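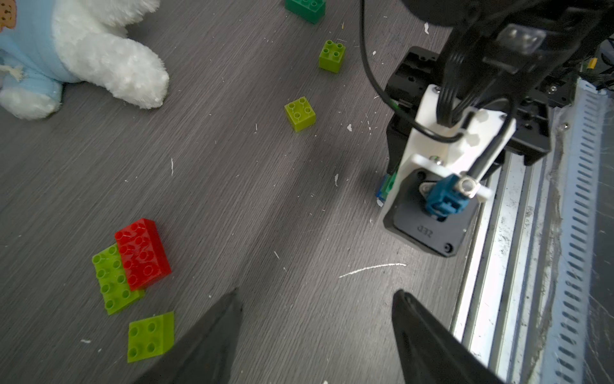

Ticket: left arm drops off the bus mid-run
Opened by: Mylene Policarpio
Opened: 30 Apr 2024
Bench: Sedido, two-arm cell
Status: open

Problem: left arm quits answering partway through a block pickup. Right arm fine. No error on the laptop til the read times out, then the whole script dies.

Tried so far
— power cycled both arms. Ok for 4 pickups then same thing
— swapped USB cables left to right. Fault stayed with left arm
— reflashed the left board with the Hakala build, no change
— bus timeout up to 2000 ms. Just takes longer to fail

Lucienne Aubert wrote:
Does it drop at one pose or anywhere? Mine did this when the wrist cable was too short. Park the elbow up high, then reach for the far wall slowly.
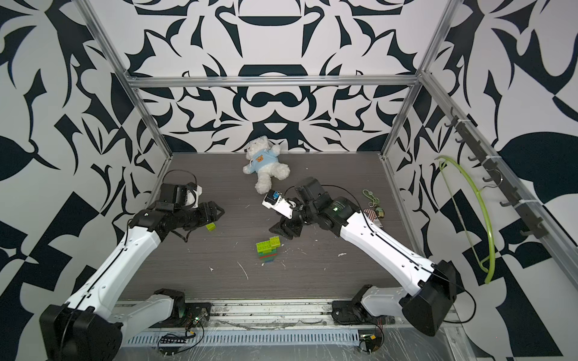 Mylene:
ok did that. Elbow high = fine for 40 cycles. Reaching low and far, drops nearly every time. Wiggled the cable by hand at the wrist end, nothing. Wiggled at the elbow, got a dropout straight away. So it's the elbow connector or the bit of cable right behind it.

Also the wrist camera stream stutters a second before the arm goes. Same cause or seperate? don't know yet.

Lucienne:
Could be the supply sagging. Put a meter on the left board while it reaches. Otherwise recrimp. There's a bag of spare plugs in the Ferham drawer, and 16 cm more slack wouldn't hurt.

Mylene:
Meter says supply is steady right thru the dropout. Going with recrimp. Will re-run the Arnside pickup script after, blocks only, same start poses so the logs line up.

To do
— recrimp left elbow plug
— longer cable, tie it at the upper link so the joint isnt pulling on it
— check camera stutter again once arm is stable
— put timeout back to what it was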